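Notes on the Manwood Assembly Vote

The regional assembly in Manwood voted in November to postpone its own elections for a second time. The measure passed by a margin of eight. Readers who have followed this blog will know that I regarded the first postponement as defensible. I do not hold that view of the second, and I set out my reasons in this entry.

The stated ground for the delay is the condition of the voter rolls. The governing Stanciu bloc maintains that the merger of the Kidum district into the region left thousands of residents registered in two places, and that a vote held on those rolls would be open to challenge in court. There is some truth in this. The merger was carried out in haste, and the district office in Kidum closed before its records had been transferred in full.

The difficulty lies in what has been done about it. The assembly set aside money for a review of the rolls when it approved the first postponement. According to the published accounts, less than half of that money has been spent. The review office has two permanent staff. It is hard to accept that the rolls are an emergency when the body responsible for them has been left in this state.

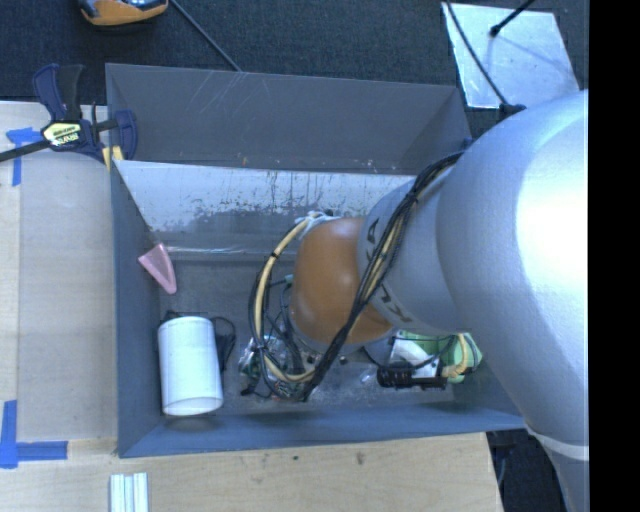

Opposition members made this argument on the floor, and they made it well until the evening session on Tuesday, when most of them walked out. I understand the anger that led to the walkout. It nevertheless removed the only votes that might have attached conditions to the delay. An amendment requiring monthly reports from the review office failed for lack of support, although several members of the Stanciu bloc had earlier indicated that they would accept it.

Outside the building, police put the crowd at 700. The organizers gave a higher figure. The gathering was orderly for most of the evening, and the decision to close Jastier Square at 8 p.m. appears to have caused more disorder than it prevented. People who were leaving found the tram stop shut and turned back toward the assembly steps. The regional police have promised a written account of that decision — it should be published in full.

Two questions now deserve attention. The first is whether the constitutional court will hear the petition filed by the Kidum residents' association, which argues that an assembly may not extend its own term without the consent of voters. The court declined a similar petition last year on procedural grounds and said little about the substance. The second is whether the national government will continue to release funds to an assembly whose mandate has run out. Ministers have so far avoided the subject.

The new date for the elections has been left to a later sitting, which must be called within 20 weeks. I will write again once the court has announced its schedule. Comments on this entry will remain open until then, subject to the usual rules.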